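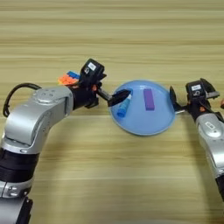 According to Eftychia Antoniadis, a buyer who asks for the association's reserve study before asking about the kitchen is still an exception in Skiltstead. She would like to see the order reversed. A kitchen can be judged in one visit, she argues, while the condition of a shared roof may not become clear until the first special assessment arrives in the mail.

Her remark touches on a question that has occupied the local townhome market for much of the year. Sales of attached homes have continued at a steady pace, but the time between an accepted offer and a closing has grown longer. Lenders want more documents. Buyers' attorneys want to read them. Associations that once answered a request with a single page of monthly dues are now expected to produce budgets, insurance certificates, meeting minutes and a schedule of future repairs.

## A community reaching its first major repairs

Midura, on the east side of Skiltstead, shows how this works in practice. The development has 40 townhomes in long rows facing a private lane. Each owner holds title to an individual unit and the ground beneath it. The roofs, exterior siding, lane and storm drains belong to the association, which collects monthly dues from every household.

For many years those dues were kept low. Low dues helped sellers, whose listings compared well with those of detached houses nearby, and they suited owners who did not expect to stay long. Routine work was done on time. Snow was cleared, gutters were emptied and the lane was patched each spring. Money for the larger projects was set aside in smaller amounts than the buildings would eventually need.

The roofs are now 20 years old. A study commissioned by the association found that they should be replaced in stages, beginning with the rows most exposed to the wind. It also recommended resurfacing the lane and correcting the slope at two drains. None of these findings suggests neglect, and all of them are common in communities of this age. They do, however, carry a cost that current owners and incoming buyers must divide in some way.

The association chose to raise dues over several years and to levy one assessment for the first stage of roofing. Sellers with homes already on the market had to amend their disclosures. In a few cases the parties agreed to a lower price. In others, the seller paid the assessment in full at closing, an arrangement that lenders generally find easier to approve.
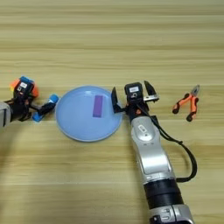 Who pays an assessment that is approved after the contract is signed but before the sale closes? The purchase contract decides the matter, and where the contract says nothing, the parties usually have to negotiate. Many standard forms assign the charge to whoever owns the home on the day the assessment is adopted. Others look to the day each installment falls due. A buyer should know which rule applies before signing, and a seller should know whether a vote is scheduled.

## The document package

Kouris, the management firm that serves Midura and several smaller associations, has changed the way it prepares papers for a sale. It previously released documents one at a time as they were requested. It now provides a single package with an index, and updates the financial pages at the end of each month.

Thodoris Alexiou regards the index as the most useful part. Delays, in his experience, seldom come from bad news in the documents. They come from a missing page, an expired insurance certificate or a set of minutes that mentions an attachment no one included. A lender's reviewer who finds such a gap will stop and send a letter, and the letter may sit for days before it reaches the person able to answer it.

The package is sent for a fee, normally charged to the seller. Owners who plan to list in the spring are encouraged to order it early and to read it themselves. Some discover rules they had forgotten, including limits on rentals and on changes to rear patios. A patio cover installed without approval is a small matter when it is found before listing, and a more troublesome one when a buyer's attorney finds it in the final week.

## What buyers are advised to read

The budget is the natural place to begin. It should show how much of each month's dues goes to operating costs and how much is placed in reserve. The reserve study should then be read beside it, with attention to the date of the last site visit. A study prepared from old drawings has limited value if no one has looked at the roofs in the meantime.

Minutes deserve more patience than they usually receive. They record complaints about leaks, disputes with contractors and early talk of projects that have not yet reached the budget. Antoniadis advises reading at least the past 13 months, so that one full annual meeting is covered along with the month that followed it.

Insurance is the remaining area where misunderstandings occur. The association's policy at Midura covers the exterior and the shared structure. Interior finishes, including flooring and cabinets added by an owner, fall under the owner's own policy. Deductibles on the shared policy have risen, and owners may be asked to contribute when a claim is made. A separate clause known as loss assessment coverage can be added to most individual policies, and buyers should ask an insurance agent about the limits — the basic amount is often modest.

## A different approach in Steltomholm

Associations in neighboring Steltomholm have taken another route. Several collect a contribution from each buyer at closing, equal to a set number of months' dues, and place it directly in reserve. The practice spreads the burden to new owners without raising monthly costs for those already in residence. Agents there report that buyers accept the charge when it appears in the listing and object when it first appears on the closing statement.

Midura has discussed a similar contribution. Adopting one would require an amendment to its governing documents and a vote of the owners, and no date has been set. The first row of roofs is due to be replaced once the weather allows, and homes listed before then will carry a notice of the work in their disclosures.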